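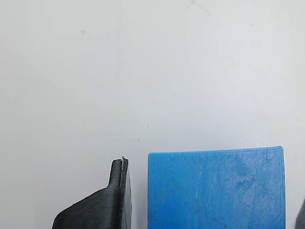

Bloco azul e peça preta impressa em 3D. Foto: Cultar

Chegámos à Neston às oito da manhã, quarta-feira, agosto, já um calor de rachar. A destiladora não pára. Fala enquanto abre torneiras, enquanto procura um densímetro que afinal estava no bolso. Prefere que o nome dela não apareça, "ponham o da casa, que é o que vem no rótulo". Fica assim.

O motivo da visita: Prideo, a primeira aguardente de medronho da casa com estágio em madeira. Uma única barrica, 392 garrafas de meio litro. Quando falámos já havia menos.

"Toda a gente me dizia que medronho não se põe em barrica. O meu pai ainda diz." E diz porquê? "Porque tapa a fruta. E tem razão, se a barrica for nova. Provei aí uns que só sabiam a tábua." A dela não é nova. Carvalho, 200 litros, já com vinho branco dentro durante anos, comprada à Chacko, a tanoaria com quem trabalha desde o início. Ficou lá dentro 29 meses. Estava previsto menos. "Fui provando e adiando. Ao ano estava horrível. Amarga, fechada. Estive para a redestilar."

Não redestilou. Pergunto o que mudou e encolhe os ombros. "O segundo verão. O armazém aquece muito, as telhas são finas, e a bebida mexe com a madeira. No outono voltei a provar e já lá estava a fruta outra vez, mais para o doce. Casca de laranja, um bocado de mel. Figo seco, diz o meu irmão, eu figo não encontro."

O medronho vem da serra, de encostas onde não entra máquina. Apanha-se à mão, de outubro a dezembro, e não se apanha tudo no mesmo dia: na mesma árvore há fruto verde, amarelo, vermelho e flor. Volta-se à mesma árvore três vezes, em anos bons mais. "É isso que custa dinheiro. As pessoas vêem o preço da garrafa e acham que é da garrafa."

Depois, fermentação. Sem leveduras compradas, com pouca água, tapada com a própria massa. Quanto tempo? "O que ela quiser. Num inverno frio vai aos dois meses. Eu meto a mão e cheiro, e só depois é que vou medir." Aqui interrompe, sai, volta com dois copos. Um é branco, deste ano. Outro é o Prideo.

O branco primeiro. Seco, limpo, aquele travo a folha e a caroço que quem cresceu com medronho reconhece logo. "Este é o que eu bebo", diz. O outro é cor de palha, mais escuro do que estava à espera. Cheira a laranja e a pão torrado e só no fim aparece o medronho, mas aparece e fica. Pedi para repetir.

Nada de corante? Ri-se. "Nada. Nem açucar." Corta só com água, e devagar, ao longo de semanas, para não turvar. Também não filtra a frio. Se a garrafa ficar baça no frigorífico, é normal, e já respondeu a muitos emails sobre isso. "Também não percebo o que está a fazer no frigorífico."

O alambique é de cobre, a lenha, herdado do avô e remendado tantas vezes que já ninguém sabe que parte é a original. Pensou em passar para gás. Fez as contas, pediu orçamento, guardou na gaveta. "A lenha obriga-me a estar ali sentada. Com gás eu ia fazer outra coisa e perdia o corte." O corte é onde ela é mais teimosa: deita fora muita cabeça, fecha o coração cedo, e a frouxa volta para a caldeira seguinte. Rende menos. Os vizinhos acham um desperdício.

Falamos de vendas, de pé, já à porta. A maior parte sai para restaurantes. Os bares começam a pedir, sobretudo para cocktails, e isso não a incomoda? "Incomodava. Depois fizeram-me um azedo com o branco, limão e mel, e calei-me." O Prideo é que não recomenda misturar. Copo pequeno, sem gelo, a seguir ao café. Ou com queijo curado. Com chocolate nem por isso, "fica tudo pesado".

E a próxima barrica? Já está cheia, encostada à parede do fundo, com a data escrita a giz. Desta vez castanho, também da Chacko. É mais poroso, perde mais, e ela não se compromete com prazos. "Pode sair boa, pode sair vinagre caro. Pergunte-me daqui a dois verões."

Exportar não quer, para já. Papéis a mais, e fruta a menos: houve anos de incêndio em que apanhou metade do costume, e anda agora a plantar numa parcela que era de eucalipto. Um medronheiro demora a dar qualquer coisa de jeito. Aponta para a encosta, diz que dali tão cedo não bebe nada.

Toca o telefone, é um restaurante, quer seis garrafas para sexta. Ela diz que só tem quatro e vai buscá-las. A prova na Neston faz-se por marcação, de manhã, e convem levar sapatos fechados.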